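How a robot learns to tidy up by copying

If you want to teach a small cousin to put toys in a box, you probably do it first and the cousin watches. After some tries the cousin can do it alone. Robots can be taught in almost the same way. Scientists call it learning from demonstration, but "copying" is also a good word.

In the town of Ultarthorpe there is a small laboratory with the name Kurville. The team there wanted to know one thing: does a robot learn better when it has more than one place to look from?

The robot in the study is called Zemley. It has 2 arms. At the end of each arm there is a gripper, and each gripper has fingers which open and close like your thumb and your first finger when you pick up a grape. The job sounds easy. There are rolls of tape in different colours, and Zemley must put them in a white tray.

First, a person moved Zemley's arms with two handles, and the computer remembered every movement together with the camera pictures. One such turn is called a demonstration. The team made 525 of them. I-hsuan Tam, who did most of the turns, told us that her shoulders were tired every Tuesday, because Tuesday was the long day.

Zemley can look in three ways. One camera looks from the head, one stays fixed at its place, and small ones are on the grippers.
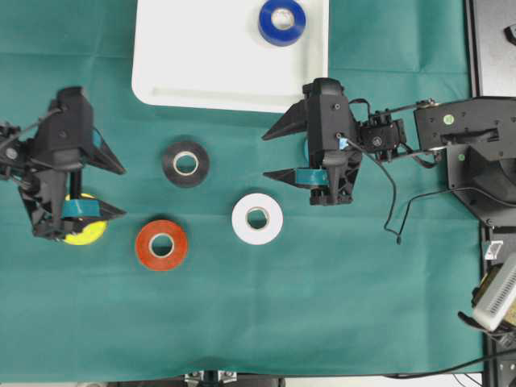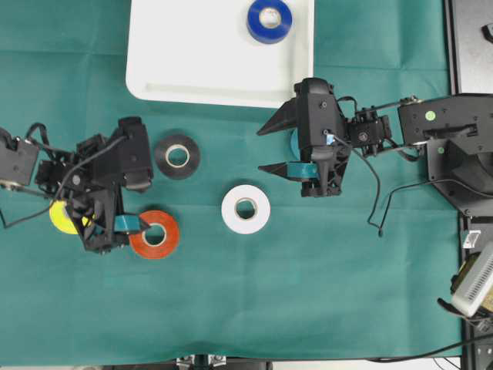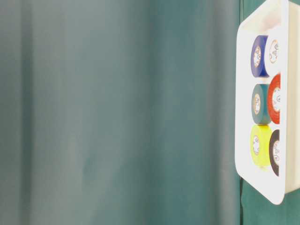
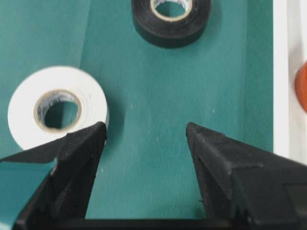 The last picture is from a gripper camera, with a white roll near the fingertips and part of a black one farther away.

Does a robot understand what "tidy" means?
A robot like Zemley doesn't understand the word in the way you do. It has found a pattern in the demonstrations: when the cameras give a picture like this one, the arm should move like that one. If you asked it to tidy your bedroom, it would have no pattern for socks and books, so it would need new demonstrations.

Now we come to the result. The team taught the robot 3 times from the beginning. The first time it could use only the head camera. The second time it could use the head camera and the fixed camera. The third time it could use all the cameras, also the ones on the grippers.

With only the head camera, Zemley often closed its fingers a little too early or a little beside the roll. You can feel this problem yourself. Close one eye, hold two pencils at arm's length and try to touch the points together. It is harder than with both eyes, isn't it?

The fixed camera helped a bit. The biggest help came from the gripper cameras. A gripper can hide a roll from the head camera, exactly at the moment when the robot should be most careful. A camera which sits close to the fingers can see what is between them.

There was also a thing which did not go so well. When the team put the tray at a new place, the robot made more mistakes again, even with all its cameras. The scientists think that the demonstrations were too similar to each other. In April they started a new set, where the tray is moved a little before each turn. They do this part together with a group at Yang, and the work is not finished yet.

Words to remember

Gripper: the "hand" of a robot.
Demonstration: one turn in which a person shows the robot what to do.
Pattern: something which comes again and again in a similar way.

Try it at home

Ask a friend to close their eyes. Guide their hand slowly to pick up a rubber and put it in a cup, and do this a few times. Then let them try alone, still with closed eyes. After that, move the cup a little and let them try again.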